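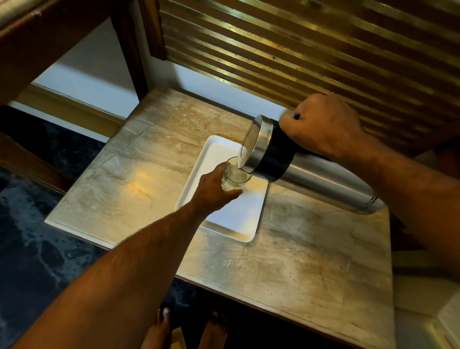 Pouring water from a flask into a glass, over a tray.

Reading time: 2 minutes

Progress report to the Haverford fund, for the period ending August

The Colura project is meant to take the drinks round off the hands of support staff at Plernard, our short-stay care house. The robot, a Zorulico unit on loan to us under the grant, now does part of the round. The staff do the rest, and also look after the robot, which has been a new line in the job description.

Pouring remains human work. Staff recorded 700 pours for training, from flasks, jugs and one teapot we regret. On test the robot completed 126 of 194 attempts with water reaching the glass and staying there. The other attempts were educational, mainly for the mop. Tilting it manages well enough; knowing when to stop is the hard part. We've asked the supplier for slower wrist settings and were sent a brochure.

Carrying is in better shape. The robot takes filled glasses down the hall on its own after lunch, and the afternoon shift has almost 8 hours a week back. Most of that goes to sitting with residents, as we promised you. A little goes to untangling the robot from the laundry door — we've left that in the figures.

Staff had worried about losing shifts. None have been cut, and the roster is fixed until the grant ends. The complaint we hear now is about being asked to hold the glass the same way every time, after years of holding it perfectly well.

Next period we'll try half-filled glasses and a heavier tray. We also request that the unspent travel money be moved to floor mats.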